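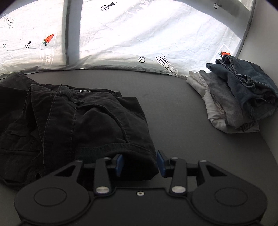
Reker Work Trouser, Black

Sold by Hudel Workwear. Product notes by Yaryna Prokopenko.

I have been writing up trousers for this shop long enough to distrust the word "indestructible," and the Reker label uses it twice. So take the maker's copy with some salt. It's a decent pair of black work trousers at a fair price. It will wear out, like every other pair we stock, and the question is how soon and where.

What we like

The pocket seams. They curve down from the waist with a raised edge, and the stitching sits close enough that you can't work a key tip into it. The puckering along the curve bothers some customers, who send the trousers back thinking it's a fault. It's how a thick seam behaves on a bend, and pressing flattens it for a day or so.

The doubled rows of stitching in lighter thread look good against the black. Whether they make the trousers any stronger is another matter. Reker says so. I'd want to see a torn pair before I agreed.

The zipper has silvery teeth. Ours have run smoothly so far, though I'd still close it before washing.

What we don't

They are big when folded. If you keep your work clothes in a shallow drawer, measure first. The cloth has a lot of body and slides off the top of a stack, so we keep ours on the bottom shelf with the lighter items above.

They wrinkle. The tag says "crease resistant" and I can only guess what they were resisting. Folded along the outside seam they come out wearable. Stuffed in a bag they come out looking slept in.

Black stays black for a while – then the knees go first. Wash them inside out and that helps a little.

Sizing

Generous in the waist, honest in the leg. If you are between sizes, go down. The Jirari trouser we also carry is cut a full size smaller, so don't order from your Jirari number.

Folding them flat

1. Zip up and fasten the waist.
2. Lay them on a table and smooth the front with your palm.
3. Push the pocket bags down inside. Most of the lumps come from there.
4. Bring one leg over the other, outside seams together.
5. Tuck in the point at the seat, then fold up from the hem in thirds.

Skip the folding board Siddiqui sells alongside theirs. It's made for shirts and too narrow for a leg this wide.

Details

Color: black only
Item number: 4000
Closure: zipper
Pack sizes: single, or box of 4
Shipping: single pairs go out the next working day, boxes take longer
Returns: unworn, tags on, within the month

Fit questions

Are they warm enough for December? On their own, outdoors, I wouldn't. There's room for a layer underneath if you stay with your usual size.

Can I get them hemmed? Yes, but the bottom edge is thick and a home machine may complain. Use a heavy needle and go slowly.

Do you sell the belt? Separately, item 168. Try your own first.

Phone orders are taken until noon on Saturday.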